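Explore > Rocks and Earth > How marble is made

How Marble Is Made
By Esi Ansah
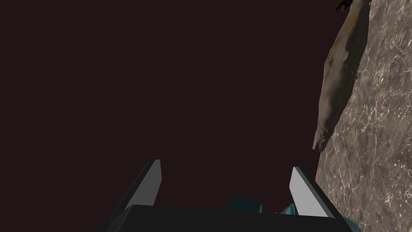 A grey marble pattern.

Have you ever stroked a marble step and felt how cool and smooth it is? Marble has had an amazing life!

It starts in warm, shallow seas. Tiny creatures live there, and many of them have shells. When they die, the shells sink and pile up on the sea bed, layer on layer. Over a very long time the layers squash together into a rock called limestone.

Then comes the exciting bit – the limestone gets buried deep underground, where it is baked and squeezed. It doesn't melt, but tiny crystals inside it grow and lock tightly together. Now it's marble! Rocks that have been changed like this are called metamorphic rocks (say it "met-a-MOR-fik").

What about those lovely swirls? They come from bits of clay, sand or iron that were mixed into the limestone. Iron can turn marble pink, red or yellow, and other bits make it grey or green. Pure marble is bright white.

Try this! Roll out 2 lumps of modelling clay in different colours, stack them, then squash and fold them up to 30 times. Cut the lump in half and look at your swirls – brilliant!

155 likes | 2 comments

We use cookies to remember your settings. Accept | Find out more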